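Rollodness to Expand Robot-Assisted Packing at Plevwood Site

Agreement with employees covers retraining, job rotation and a say in how the new stations are used

PLEVWOOD, July 12, 2021 - Rollodness, which packs and ships eyewear and small accessories for independent retailers, announced today that it will extend the use of robot arms at its Plevwood packing center. The decision follows a trial that began in March on a single bench in the presentation packing area. Under the plan, the company will operate 3 robot stations, each assigned to a team of employees who will continue to work in the same room and on the same orders.

The company also confirmed that no permanent position at Plevwood will be removed as a result of the change. A written agreement to that effect was signed last week by management and the elected staff representatives and has been posted in the break room and at both entrances.

"Our employees asked us early on what this equipment would mean for them, and they were entitled to a clear answer before we bought any more of it," said Eylül Dağdelen, director of operations at Rollodness. "The answer is in the agreement. The work will change, and for some people it will change a good deal, but the people who know our products will still be the ones deciding whether an order is fit to leave the building."

Presentation packing is the last step before an order is sealed for shipping. Sunglasses and similar goods are placed in a display box, checked and closed. Much of the work is light, but it is repetitive, and it calls for steady handling of glossy parts that show every fingerprint. In the company's most recent staff survey, packers named it as the task most likely to leave them with sore wrists and shoulders by the end of a shift.
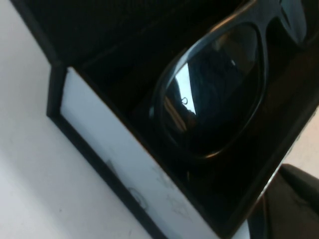

The stations run on Wullby, a control program that Rollodness licenses and has adapted to its own packing steps. Each arm carries a two-finger gripper and a small camera close to the gripper, so that the program works from a near view of the goods and the bench surface. Employees set up each new product themselves, by guiding the arm through the task and correcting it until the result meets the packing standard. They may stop a station at any time and are not required to give a reason.

Staff at the first bench named their arm Vlad during the opening week of the trial. The name has since appeared on the shift board and in maintenance requests, and the company has decided to keep it in the official equipment register.

Vilmos Katona, a packing team lead at Plevwood and one of the staff representatives who negotiated the agreement, said the trial had been slower to settle than many expected.

"In the first weeks we spent more time teaching than packing," Mr. Katona said. "A dark item in a dark box is hard work for the camera, and shiny lenses throw back whatever light is in the room. We moved the lamps, we changed the order of the steps, and we argued about it at length. The point I would make is that the people on the bench were the ones who worked that out, and we wanted the agreement to recognize it as skilled work."

The agreement does so in several ways. Employees who complete 30 hours of paid training will be given the new grade of station operator, with a higher hourly rate from the first full pay period after they qualify. Training takes place during normal working hours. Places will be offered first to current presentation packers, in order of length of service, and then to staff in receiving and returns. Employees who do not wish to train may remain in their present grade without loss of pay or hours.

Station operators will rotate between the robot benches and other duties, with a limit of 2 hours at a robot bench before a change of task. The limit was requested by the staff representatives, who reported that watching a machine closely can be as tiring as doing the task by hand. Management accepted the request after reviewing notes kept by the first bench team.
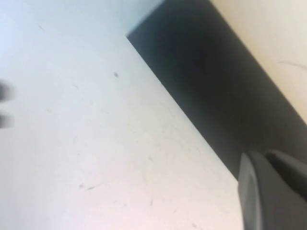
Bench layout has been revised as well. The white work surfaces used in presentation packing will remain, as employees find it easier to spot dust and stray fibers against them, and so will the practice of wiping them down between orders. Bench height will be adjustable at every robot station. The company will replace the fixed stools in the area and has marked a walkway on the floor so that carts can pass without entering the reach of an arm. Surfaces that become worn or scratched will be reported by the operator on duty and replaced under the normal maintenance budget.

Quality checks stay with employees. At the end of the packing step, a person will inspect each item and its box by eye, close the lid and sign the order slip. The company considered an automatic check during the trial and decided against it for the present. Any later proposal to introduce one must first be discussed with the staff representatives under the terms of the agreement.

The agreement also sets rules for the camera recordings made at the stations. These may be used to teach and correct the arms and to look into faults. They may not be used to measure the speed of individual employees or in any disciplinary matter. Recordings will be stored on site, and operators may ask to view any recording made at their own bench during their shift.

"I had concerns about the cameras, and I was not alone," Mr. Katona said. "We asked for the rule in plain words, and we asked for the right to check that it is followed. We received both. Whether it holds up in a busy season is something we will be watching."

By the close of the trial, the first bench had completed 1263 orders. Ms. Dağdelen said the company would not publish a comparison with hand packing, as the trial orders had been chosen to suit the equipment and did not reflect the full range of goods handled at the site. Soft pouches, cleaning cloths and gift-wrapped items will continue to be packed entirely by hand.

"We have been careful not to promise more than we have seen," Ms. Dağdelen said. "There are products that the arms handle well and products that they do not, and our teams can tell you which is which. We would like to relieve people of the most repetitive part of the day and give them more time for inspection, returns and customer requests, where we have been short of hands for quite a while."

Work to prepare the additional benches will be carried out outside packing hours so that daily shipments are not affected. The present bench will remain in service during the change. Retail customers do not need to take any action, and order deadlines, packing options and prices are unchanged.

Management and staff representatives will meet each month while the new stations are brought into use. Notes from these meetings will be made available to all employees at the site, including those on temporary contracts. Either side may call for a pause in the expansion if a safety concern has not been settled within the time set out in the agreement.

About Rollodness

Rollodness provides storage, presentation packing and shipping for independent sellers of eyewear and accessories. The company operates from a single site in Plevwood, where its receiving, packing, returns and customer service teams are based.

Media contact

Requests for interviews with Ms. Dağdelen or Mr. Katona may be made through the Rollodness front office in Plevwood during business hours. Site visits for members of the press can be arranged by appointment.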